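Nisden Neighbours Newsletter
Mar 12, 2022

The great washing-up question

Well, I did ask for it! In the February issue I wondered out loud (in two lines, at the bottom of the page, under the bit about the bins) whether anybody else had given up on their dishwasher and gone back to a bowl of suds and a rack, and I've had more post on that than on anything since the parking. So this month you're getting a whole item on dish racks and if that isn't your cup of tea, the seed swap is over the page.

My own story is quickly told. The dishwasher went in the new year with a noise like a dropped cutlery drawer, the man came out from Drernside, looked inside, sucked his teeth and said 105 pounds for the part and he couldn't promise. I said I'd think about it. I'm still thinking about it, and meanwhile I've got quite fond of the sink. I put the radio on, I look out at next door's cat, and it's done.

What I hadn't bargained for was the rack. We had an old plastic thing from when the children were at home, white once, and the slots were made for the plates people had in those days, thin with a flat rim. None of my plates are like that now. They all have a bit of a curve to them, and they leaned on each other like people waiting for a late bus. Every one came out with a damp crescent where it had touched its neighbour. I put up with it for a fortnight and then I went looking.

Wire is the thing, I've decided. Dark wire, for preference, as it doesn't show the tea. You want dividers with a bit of a wave in them, so that a plate is held in more than one spot and can't slide down flat, and you want a good open bottom so the water gets away. And then there's bowls. Bowls are where every rack falls down! A plate has an edge and knows where to go, but a big serving bowl has nowhere to be. It's too fat for the slots, it squashes everything if you put it on top, and if you stand it right way up there's a spoonful of water sitting in it when you come down in the morning. I've been doing mine last of all and drying it by hand, with a proper linen cloth, and putting it straight away before I'm tempted.

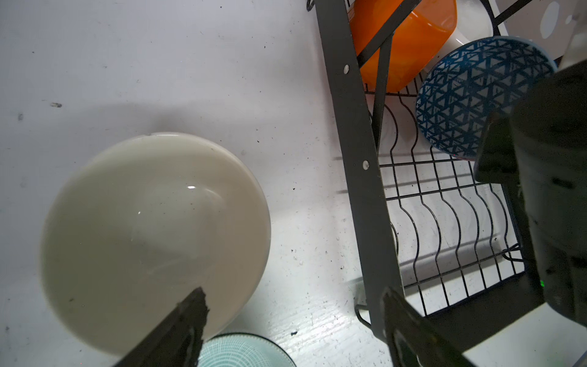
My mother had a rule about order, and I'd forgotten it until I was standing there with my sleeves up. Glasses first, while the water's clean. Then cups, then cutlery, then plates, then serving bowls, and pans at the very end when the water's fit for nothing else. She changed the water before the pans as well, but she had an immersion heater and wasn't paying what we're paying. I've been sticking to her order and it does mean the rack fills up in a sensible way, with the heavy pieces arriving after the small ones have had time to drain and can be moved.

The other thing she did was never, ever stack a wet bowl inside another wet bowl. They grip. I did it last month with two pudding basins and had to stand them in hot water with ice cubes in the top one before they'd let go of each other. You've been warned.

Several of you asked about one tier or two. I held out against two tiers for ages, thinking it would be like having a block of flats by the sink, and I was wrong. With two, you get your plates in slots down below and your small bowls and cups up in the basket, and you've used no more worktop than before. The only snag is drips. Whatever's upstairs rains on whatever's downstairs, so it pays to fill the bottom last if you can bear to do things back to front (I can't, I just let it rain). And do have a look at how high your wall cupboards are. I measured mine after I'd bought the thing, naturally, and the cups on the top tier clear the cupboard door by the width of my thumb.

A word on mixing colours. I used to be a matching set person. We were given a full dinner service when we married, and I guarded it like the crown jewels until there were so few left that it seemed silly to go on. Now I buy odd bowls wherever I see them: orange, blue and white, anything with a pattern. The charity shop in Prongate is very good for them, and so is the table by the door at Moroz, where chipped ones go in a box for next to nothing. A rack full of odd bowls is a cheerful sight first thing, I think. You pick the one you fancy for your porridge and off you go.

Somebody asked what I do when the rack's full and there's still washing-up to come. I put a tea towel down on the worktop beside it and turn the extra bowls upside down on that. Rim down, on cloth, with one side propped up on a wooden spoon handle if I remember, so the air gets under. It's not pretty but it works, and it saves that awful balancing game where you put one last thing on the top and lie in bed waiting for the crash.

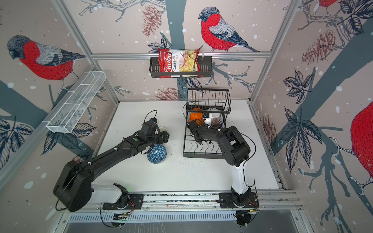

Stepan Marchuk writes that I've got it all wrong and that a rack should never be used for storage in the first place. Wash, drain for 36 minutes (he has timed it, on his own rack, with the window open), wipe whatever's still damp and put the lot back in the cupboard. He says a rack that's always full is a cupboard without doors, and that half of what's in mine has probably been washed twice without being eaten from in between. He also says cloths are for hands and bowls should be left to the air, so we'll have to disagree on the linen.

I can't argue with the washed twice part. I did do a big clear-out after his letter came, took every last thing off the rack and gave it a soak in the bath with a scoop of soda crystals, 10 minutes and a going over with an old toothbrush in the corners where the wires cross. The water was a disgrace. If you haven't done yours lately I'd suggest it, but don't look too closely at the tray.

If you've got a rack you don't want, there's been a request for one from a young couple just moved into Nisden, so drop me a line and I'll pass it on. Next month I'd like to hear about tea towels, and whether anyone irons theirs.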